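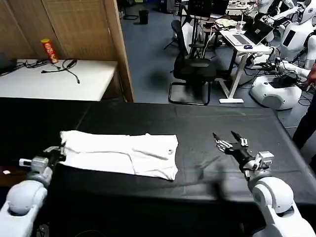 White T-shirt on the black table, roughly folded into a rectangle.

Burkau Clothing Exchange
Minutes of the planning meeting, Mar 9, 2020

Present: 13 members. Apologies were received from the Druresier branch.

1. Minutes of the last meeting
Agreed, with one correction. The rail hire was for two days, not three.

2. Stock
The sorting group reported 485 items ready to go out, mostly tops and children's trousers. A further 170 are still in bags and need checking for stains and missing buttons. Coats to stay in storage until August.

3. Folding
There was a long discussion about T-shirts. At the last exchange they were folded in several different ways and the piles fell over. It was agreed that all plain T-shirts will be folded flat into a rectangle with the sleeves tucked in, and stacked with the fold facing the front. Shirts with a print to be folded so the print shows. Jumpers to be rolled as before.

4. Tables
The black covering stays on the folding table, as white shirts are easier to straighten on it. One member asked whether the creases in it could be pressed out. To be tried with a cool iron and a tea towel. The white table should be cleared of cables and snacks before the doors open. The woven divider is to stay where it is for now.

5. Labels
Trịnh offered the use of their label printer. Sizes only, no prices. Small white cards will do for the tables.

6. Money
Balance stands at just over 600. Brullia have not yet sent the invoice for hangers. Carried forward.

7. Any other business
More bin bags needed. Someone has left a green umbrella in the porch.

Next meeting: to be fixed by email.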